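Camisola grossa encolheu na lavagem, ainda tem salvação?
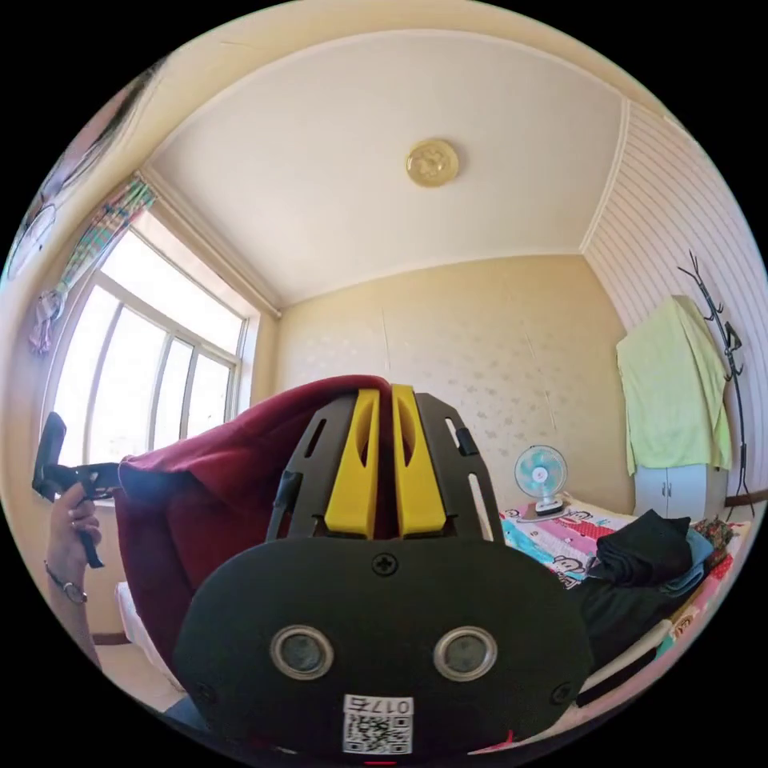 O tecido vermelho-escuro, todo amarrotado.

Olá a todos! Comprei em dezembro uma camisola de lã Ridgeway, que me custou 146 reais na promoção, e sem querer ela foi para a máquina junto com as toalhas, a 60 graus. Agora as mangas param no meio do braço... Gosto tanto dela que me dói pensar em doar. Alguém já conseguiu recuperar uma peça assim?
adden_lar

Querida, calma, que às vezes dá para melhorar bastante! Encha uma bacia com água morna, junte 2 colheres de condicionador de cabelo (do simples mesmo) e deixe a peça de molho por meia hora. Depois esprema sem torcer, enrole numa toalha seca e vá esticando devagarinho com as mãos, primeiro o corpo e depois as mangas. Seque deitada, longe do sol — pendurada ela deforma no ombro. Repeti isso 2 vezes num casaco meu e ganhei uns bons dedos de comprimento. Se a lã já feltrou, durinha e sem trama visível, aí volta bem pouco.
plusus493

Comigo não funcionou, mas a minha estava feltrada mesmo. Virou capa de almofada e ficou um charme, vivo agarrada nela no sofá! Da próxima vez, água fria e ciclo delicado.
Pillow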